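Student Project Report
Visit to the Girlow Open Day: Watching Robots Practice Kitchen Work
Submitted by Parvathi Arumugam, project group 8
2025-02-22

Why we went

Our group has spent most of the term reading about home robots, and I think all of us were getting a bit tired of reading, so when our advisor, Yamuna Namboodiri, told us that the Girlow lab was holding an open day we signed up that same evening. There were four of us on the trip: Tùng Thân, Necati Gezer, Kumaresan Subramaniam and me. Necati had already been once, back in September, and he kept promising us that the simulation room was the best part of the building. He was right, but I am getting ahead of myself.

The morning started with coffee and a talk in the Iyer room on the ground floor. It ran long (lots of questions, many of them ours, sorry!) and covered how the lab tries out household tasks in a simulated kitchen before a real arm ever goes near a real plate. The program they use for this is called Skatska, and every visiting group got to sit at a station and follow a session on the big screen with a staff member at the controls.

The demonstration

Our station showed two views of the same simulated kitchen. One follows the gripper closely, and the other looks out over the robot's body toward the counter. Kumaresan took the chair closest to the screen and I took notes standing up, which I regretted by lunchtime.

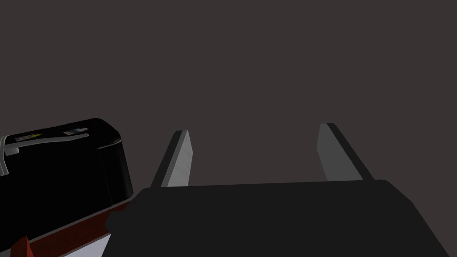 Tùng wanted to know why anyone would work from such a close view when there is a wider one available, and the answer took up a good part of our time. Up close, you can judge the gap between the fingers and the angle they will come in at, and those are the two things that beginners get wrong. The trouble is that you lose all sense of the room. Our guide told us that new operators tend to stare at the close view and forget that the rest of the arm has an elbow, and we all laughed, and then Necati had a turn at the controls and did precisely that. He bumped the edge of the counter twice. The nice thing about a simulation is that you press reset and the kitchen forgives you.

After that we moved on to the wider view, which I personally found much easier to follow. It gave me a feeling for how much planning goes into a simple reach, particularly with two arms that have to stay out of each other's way. The lean of the picture bothered me for the first few minutes, and then I stopped noticing it.
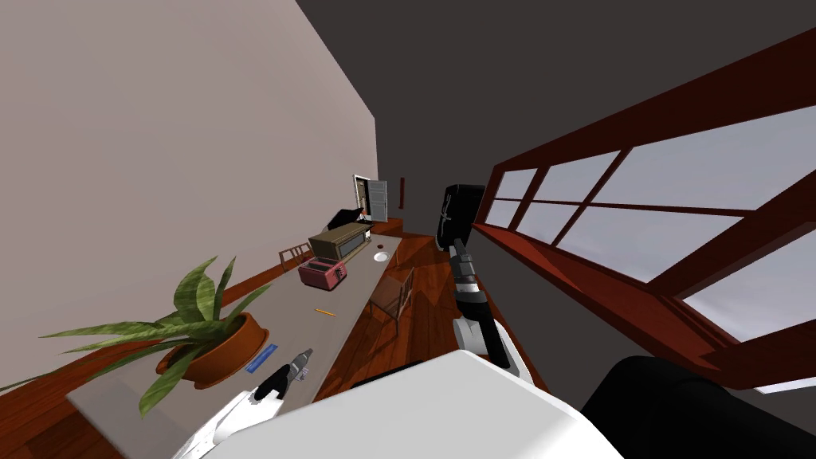

Figure 2. Wider view of the simulated kitchen, with the left gripper near the blue ruler and the right one raised in front of the window.

I asked whether small flat things like the ruler and the pencil are harder than the toaster. For picking up, yes, very much so, we were told. A flat thing gives the fingers so little to hold, and an approach that is slightly too low ends with the gripper pushing against the counter. Larger objects bring their own problems, mostly to do with width and reach. Kumaresan has written this up in more detail in his section on grasp planning.

The lab keeps a log of its practice runs under the name Fasta, and it stood at 3910 runs on the day we came. Each visiting group was allowed 24 minutes at a station. Ours went by far too quickly, and I would happily have given up the coffee for a second turn.

What we are taking into our project

We had planned to use a single view in our own small simulation. After the visit we talked it over on the bus and agreed to add a second one, even though it means more work for Tùng, who is handling the display code and was very gracious about it. We are also going to start with 3 objects of different heights instead of a full table, and keep the flat ones for later in the term.

Our warm thanks go to the staff at Girlow for their patience, and to Yamuna Namboodiri for arranging our places. Necati's sketches of the control layout are in the appendix, along with the questions we ran out of time to ask.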